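Search tips Search this site Go

10/1/25
By Dorottya Bognár

Laundry tips for people teaching a robot to do laundry

Gergely Major and I have spent the month collecting dryer runs for Westmont, and our first 30 were garbage. These tips are for whoever gets the next shift.

Start with one garment. A full load is a knot, and the arm has no opinion about knots. Add the second piece when the first is boring.

Use colors that don't match the drum. Gray socks in a steel drum are a fine way to waste an afternoon, and I have the afternoon to prove it.

Crumple the cloth differently every run. Left alone, people fold it the same way 31 times and then wonder why the model only likes that fold. Gergely is people.

Open the door before you hit record, unless the door is the task. If it is, start with it fully closed. "Mostly closed" is a third task and we don't have a budget for it.

Wipe the lens on the wrist camera. Thumbprints are not training data, although we have submitted plenty. 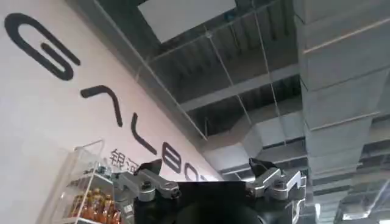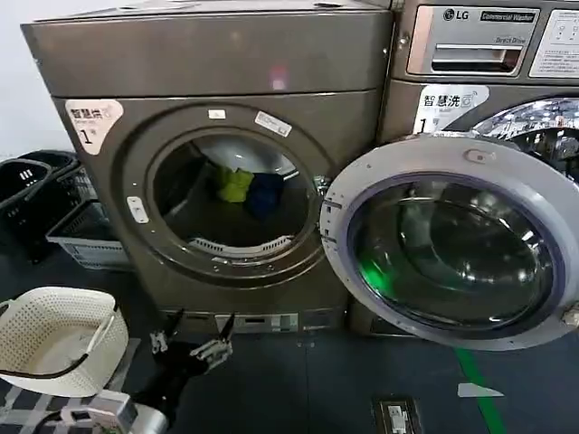 Dryer number one, door shut, with the washer open beside it.

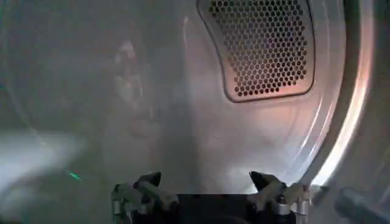
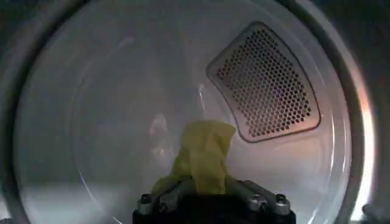

Yellow cloth in the gripper, at the mouth of the drum.

Keep your bad runs, but label them. A dropped cloth marked "dropped" is useful, and a dropped cloth marked "success" will come back to haunt Szabolcs Veres, who has to train on it and knows where we sit.

Take a break after 2 hours. Your wrists get sloppy on the controls well before you notice, and the arm copies sloppy beautifully. Write the run number down before you go for coffee. Then write it somewhere you'll find it.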